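Premoma Student Robotics Program
Frequently Asked Questions

The following answers are intended for prospective students, parents and guardians, and partner schools. Questions not covered on this page may be sent to the program office, which replies during term time.

What is the Premoma Student Robotics Program?

Premoma is an after-school program in which students plan, program and present a working automation project over the course of one school year. It is open to students in the last three years of high school. The program is directed by Karthikeyan Devadiga. Technical instruction is led by Vignesh Kurup, who also supervises all laboratory sessions.

Does my child need previous experience?

No. Students who have not programmed before attend a short introductory course at the start of the year. Those who have completed a programming class at school may ask to be excused from it, but they must still pass the laboratory safety test before working with powered equipment.

How are teams formed?

Students list their preferred roles on the application form, and staff place them in teams of up to 13 members. We are not able to guarantee that friends will be placed together. A student may request a change of team once, in writing, before the end of October.

What does a team work on?

Each team chooses one task from the Shetty Challenge list, which is published at the opening meeting. Tasks are drawn from ordinary daily life: sorting mail, setting a place at a table, watering plants, serving a drink. A team may propose a task of its own, provided that the proposal is approved by Mr. Kurup before any programming begins. 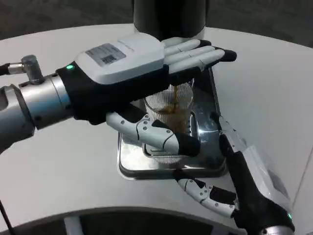

The beverage task is the one most often requested by second-year students, and it is graded on handling as well as on the finished drink. Teams work with two arms and two jointed hands, and must write a separate motion plan for each. Much of the year is spent on the position of individual fingers. With the coffee already running into a glass cup, one hand lies palm down over the top with its thumb just in front of the glass, while the other is kept low beside the drip tray, and both must be placed without crossing the stream. Students record each attempt in the team log, including attempts that were stopped early.

Is the beverage task suitable for first-year students?

First-year students may join a team that has selected it, but they may not serve as lead programmer. They usually begin with the log, the test schedule and the written report.

Are students permitted to drink the coffee?

No. Food and drink may not be consumed in the laboratory under any circumstances. Drinks made during testing are measured, noted in the log and poured away.

What safety rules apply?

Students must remain behind the marked line whenever the arms are powered. One team member is assigned to the stop button for the full length of each run and may have no other duty during that time. Long hair must be tied back, and loose sleeves and jewelry are not allowed. A student who breaks a safety rule will be asked to leave the session - a second incident is referred to the director.

When do sessions take place?

Teams meet twice a week from 3:45 p.m. to 6:00 p.m. Additional laboratory time is offered in March and April and must be reserved through the program office. Students who expect to miss a session should inform their team leader and the office by noon.

What does the program cost?

The fee is $557 for the full year and covers instruction, laboratory use and entry to the spring showcase. It does not cover travel. Fee reductions are available on request, and applications for assistance are reviewed separately from applications for admission.

How are projects graded at the showcase?

Each team completes 3 scored runs in front of the judges, and the best two are counted. Points are given for the task, for the quality of the program and for the written report. A team that stops a run for a safety reason does not lose points for that run and may repeat it at the end of the session.

Who owns the work students produce?

Students keep the rights to the programs and reports they write. With permission, a copy is placed in the Pedau Archive, our reference collection for later teams. It now holds more than 1184 entries, and enrolled students may consult it at any time during laboratory hours.

May parents and guardians visit?

Visitors are welcome at the showcase and at the two open sessions held each year. Visits at other times must be arranged in advance. All visitors sign in at the front desk of the Sireck Building and wear a badge while on the premises.

How do we apply?

Application forms are available from the program office and from the guidance counselors of our partner schools. A completed form must include one teacher recommendation and the signature of a parent or guardian. Applications open in April, and families are notified of the outcome by letter before the end of the school year.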